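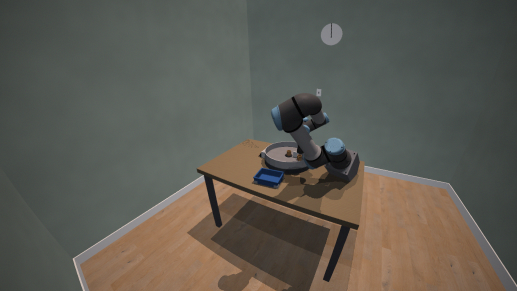
gorbridge_mom replied:
No, they can't charge you for the settling in week if it's in the handbook as free. Check page 2 of the parent pack, ours says it plain as day.

twoundertwo wrote:
Ours is the Bistcombe one, not Gorbridge. Parent pack is different I think. Invoice came last night, 113 dollars for "transition sessions." She was there maybe an hour each time and I was in the room for half of it!! Tuition is already 1225 a month. Has anyone else been billed for this?

snackdrawer wrote:
Yes. Same amount. Paid it becuase I was too tired to argue.

napsareforever wrote:
Not us, but we started in April, before the new fee sheet. Settling in was free then, three mornings, then a full day. Sounds like they changed it when they switched over to Torix for billing.

twoundertwo wrote:
Torix is the app? I have it for the naps and diapers stuff. Didn't know it did invoices too.

napsareforever wrote:
Yep. Menu, account, fee schedule. You have to scroll way down. 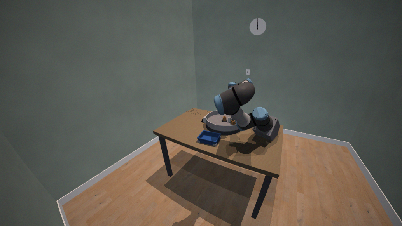

snackdrawer replied:
Found it. Fee schedule says "transition sessions billed at the hourly rate after the first." So first one free, rest not. Dated November 6, 2020. Never got an email about it, checked spam and everything.

gorbridge_mom wrote:
Then that's on them. You can't change the fees and just stick it in an app. I'd ask for it back.

oatmealagain wrote:
Going to disagree. Staff still has to be in the room, ratio still counts your kid even if you're sitting there. An extra teacher for a week isn't free. I'd rather pay for it than have them rush kids through in one day like our old place did. That was awful, he cried for weeks.

gorbridge_mom wrote:
Fine, but tell people first. That's my whole point

oatmealagain wrote:
ok yes agree on that part

twoundertwo wrote:
I don't mind paying something. Just want to know before. Also do we get to choose how many sessions? We did four and nobody asked me, they just put them on the calendar.

snackdrawer wrote:
We asked for two and they said ok. Kid was fine by the second one, mostly. Drop off still rough.

napsareforever wrote:
Takács preschool across town does as many as you want for free but the wait list is 26 kids long. So.

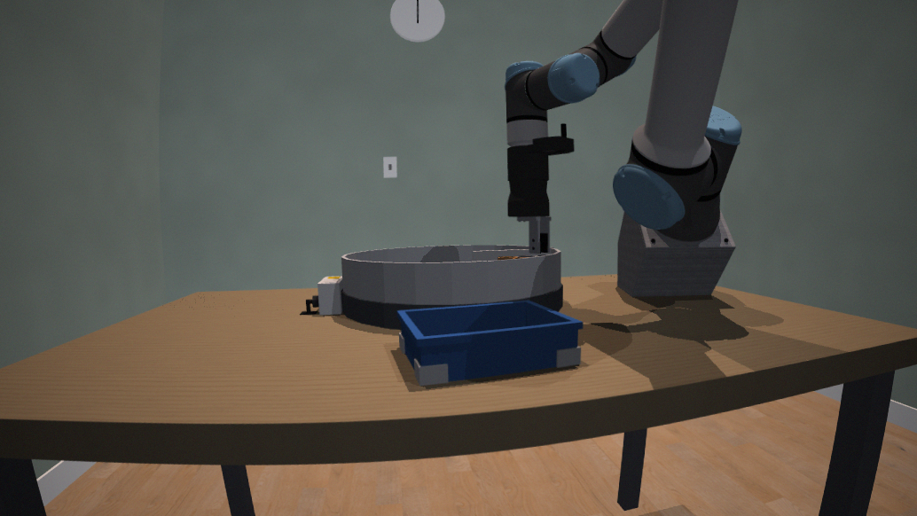 wall clock and table

twoundertwo wrote:
Update, called the office. They're taking off two of the sessions and sending the fee sheet to everybody on paper. She was nice about it. Still have to pay the rest by pickup tomorow.

snackdrawer wrote:
Calling them at lunch then. Did you have to give the invoice number?

twoundertwo wrote:
No just her name and the start date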